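Sterier Countertop Yogurt Maker
User Guide, Section 4: Making Your First Batch

Read Section 2 (Parts) and Section 3 (Cleaning) before you start. The jars, lids and stirring paddle must be washed by hand or in the top rack of the dishwasher before first use.

What you need

Milk, any fat level. Whole milk gives the thickest result.
Plain yogurt with live cultures, or one packet of Grotosley dry starter (sold separately).
A saucepan that holds at least two quarts.
A food thermometer.
The inner pot and lid, or the set of seven jars.

Check the date on the yogurt you use as starter. Old yogurt may have too few live cultures left to set the milk. Do not use flavored or sweetened yogurt as a starter.

4.1 Heating and cooling the milk

1. Pour the milk into the saucepan. Do not fill the yogurt maker directly from the carton unless the milk is labeled shelf-stable (see note).

2. Heat the milk over medium heat to 180°F, stirring often so it does not catch on the bottom.

3. Take the pan off the burner. Let the milk cool to 110°F. You can set the pan in a sink of cold water to speed this up.

4. Skim off any skin that has formed on top.

Note: Shelf-stable milk has already been heated enough. Open it, warm it to 110°F and go to 4.2.

Caution: Hot milk boils over quickly. Stay at the stove during step 2.

4.2 Adding the starter

1. Put two tablespoons of plain yogurt in a small bowl. If you are using dry starter, empty the whole packet into the bowl.

2. Add a ladle of the cooled milk and stir until smooth.

3. Pour the mixture back into the pan and stir gently for one minute. Do not whisk – foam leaves a rough surface on the finished yogurt.

4. Fill the inner pot or the jars to the line. Leave the jar lids off. They go on after the yogurt has set.

Milk that is still too hot when the starter goes in will kill the cultures, and the batch will stay liquid. Check the temperature in the middle of the pan, away from the sides.

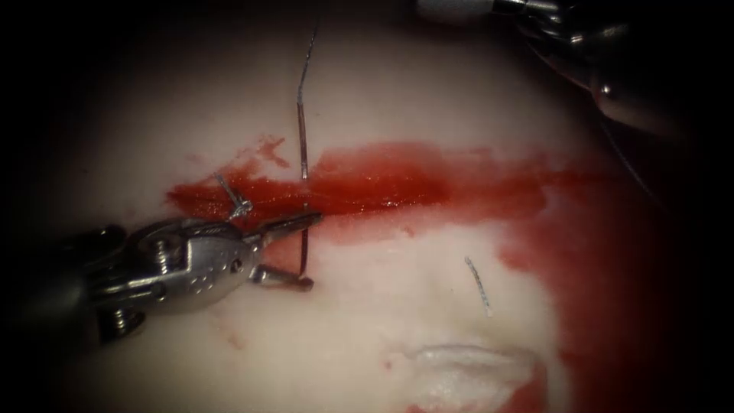

Can I use a spoonful of my last batch as the starter for the next one?

Set two tablespoons aside before you add any fruit or sweetener, and use them within a week. After four or five batches the yogurt may turn thin or sharp, and you should begin again with fresh starter.

4.3 Setting the time and temperature

1. Place the base on a flat, dry surface away from drafts. Keep it clear of the refrigerator, as vibration can keep the yogurt from setting evenly.

2. Put the inner pot or jars into the base and close the clear cover.

3. Plug in the unit. The display shows two dashes.

4. Press MODE until YOG appears. The temperature is fixed at 108°F in this mode.

5. Press the plus or minus button to set the time. Eight hours gives a mild yogurt. Ten to twelve hours gives a thicker, more tart one.

6. Press START. The light turns green.

Do not move or stir the yogurt while the unit is running. Drops of water on the inside of the cover are normal.

The unit beeps three times when the time is up and the heater switches off. There is no keep-warm setting. If you want to start a batch in the evening, set it for ten hours at 9 p.m. and it will be ready at 7 a.m.

4.4 Chilling

1. Unplug the unit and open the cover away from you so the water runs off to the back.

2. Put the lid on the pot, or the lids on the jars.

3. Refrigerate for at least four hours before eating. The yogurt firms up as it chills.

4. Keep refrigerated and eat within seven days.

Caution: Throw away any batch that shows pink or green spots or smells wrong. Do not taste it first.

4.5 Straining (optional)

For a thicker, Greek-style yogurt, use the Haugen mesh strainer supplied with the larger model, or a colander lined with cheesecloth. Strain in the refrigerator for two hours, or overnight for a spread you can use in place of cream cheese. The liquid that drains off is whey. It can go into smoothies, soup or bread dough.

4.6 Fruit, honey and dressings

Stir in fruit, honey or jam after chilling. Fresh fruit added before heating can curdle the milk.

Plain yogurt also works as a base for dips and dressings. Thin it with lemon juice, then add salt and chopped herbs. Dressings made this way keep for three days in a closed jar.

4.7 Error codes

E1 – The base is too cold to start. Let it stand at room temperature for one hour.
E2 – The base is too hot. Unplug it and let it cool with the cover open.
E3 – Sensor fault. Stop using the unit and contact Storkeren Service.

Replacement jars are sold singly under part number 131. The jar lid is part number 47 and the clear cover is part number 73. Have the model number from the underside of the base ready when you order.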